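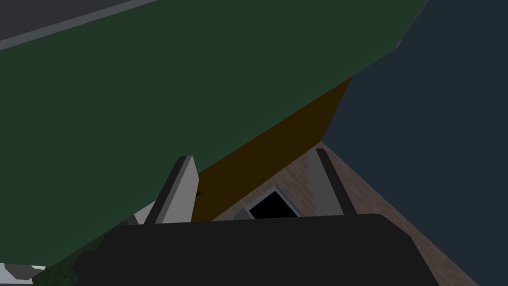 Kitchen cabinet doors, painting and other odds and ends

Quick ones this time, got a batch of emails and am answering them all in one go.

Painting cabinet doors. Take them OFF. I know. Everyone wants to leave them hanging and cut in round the hinges, and everyone gets drips. Number each door with a pencil inside the hinge cup, same number on the carcass. Screws in a jam jar.

Degrease before you sand. Dish soap and hot water, then again with clean water. Sand first and you just push the grease into the scratches. The doors next to the stove will need doing twice. Maybe three times if you fry a lot.

Sandpaper: 120 if the old finish is shiny, then 220. Wipe with a damp rag, let it dry, go over with a tack cloth. Don't skip the edges. Edges chip first.

Two thin coats of primer, two thin coats of color. Foam roller for the flats, small brush for the grooves, brush first. Lay the doors flat on cans or blocks and do the backs before the fronts, so any dents from the blocks end up on the side that faces your plates.

Dark colors: ask the store for a gray primer. White under dark green took me four coats. Gray took two.

Dry to the touch is not cured!! Tõnu Rätsep wrote in to say he rehung his the same evening and all of them stuck to the frames by morning. Give it a few days at least. Longer in April when the house is cool. Little felt bumpers in the corners help too.

Sticky drawers. Rub a candle stub along the runners. Plain white candle, no scent. If its a metal slide, vacuum out the crumbs first, then a dry silicone spray. No cooking oil, it goes gummy.

Loose hinge screws. Toothpick and wood glue in the hole, snap off flush, let it set overnight, screw goes back in tight. Two toothpicks if the hole is really chewed up.

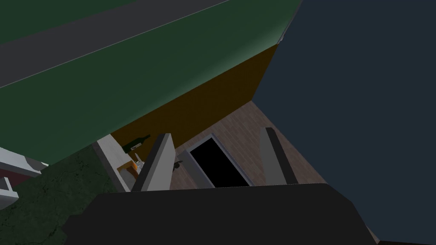 Chipboard is different. Toothpicks don't hold so well there, so drill the hole out and glue in a short piece of dowel, then a new pilot hole. Ivars Lūse swears by golf tees for this. Tried it, works fine, bit of a pain to saw off.

Countertop edges. If the edge strip is lifting, don't reach for superglue. Lay a sheet of baking paper over it and run a warm iron along, no steam. Most edging has a heat glue on the back and will grab again. Press with a block of wood till it cools. If there's no glue left, contact cement on both sides, wait until tacky, then press. You get one go at lining it up.

Fridge door seal. Close it on a piece of paper and pull. Slides out easy = bad seal. Wash the seal with warm soapy water and get into the folds with an old toothbrush, then a hair dryer on low to soften it back into shape. Try this before you buy a new one.

Gap beside the stove. Crumbs, grease, one fork. Measure it before ordering a strip, and measure at the front AND the back. Ours is wider at the back and the first strip I bought fell straight in.

Leftover paint. Decant into a small jar, fill it right up so theres hardly any air, write the color and the room on the lid. You will be glad of it when somebody swings a chair into a door.

Next batch is drains and smelly dishwashers. Keep sending them in.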